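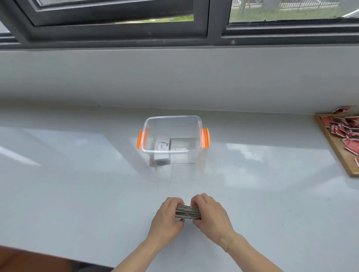 *Sorting word cards at the window table, Clollik Reading Rooms.*

**January 27, 2022**

Clollik Reading Rooms has begun preparing 2,000 printed word cards for Suder, its home reading scheme for families with young children. The cards will be lent to 33 nurseries and playgroups from May.

The cards are checked by hand, squared into stacks and put into clear plastic boxes with orange handles. Cards bearing the word "love" are among those now being sorted. Each nursery will receive four boxes, together with a short guide for parents.

"Families asked us for words that children hear at home," said Angharad Parri, head of early reading at Clollik. "We have kept the print large and the wording short. The boxes can be carried home at the end of the day and returned the following week."

The cards were designed by Mitsuko Kubo of the Asumero studio, who chose a plain white card with a grey cloud-shaped border around the word.

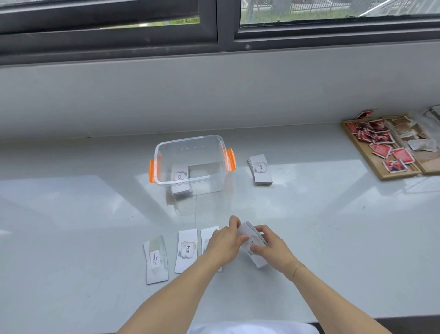

## Borrowing a box

Nurseries and playgroups wishing to join the scheme should write to the Suder desk at Clollik Reading Rooms, Gagnon Street. Boxes are lent free of charge for one term. Lost or damaged cards can be replaced on request.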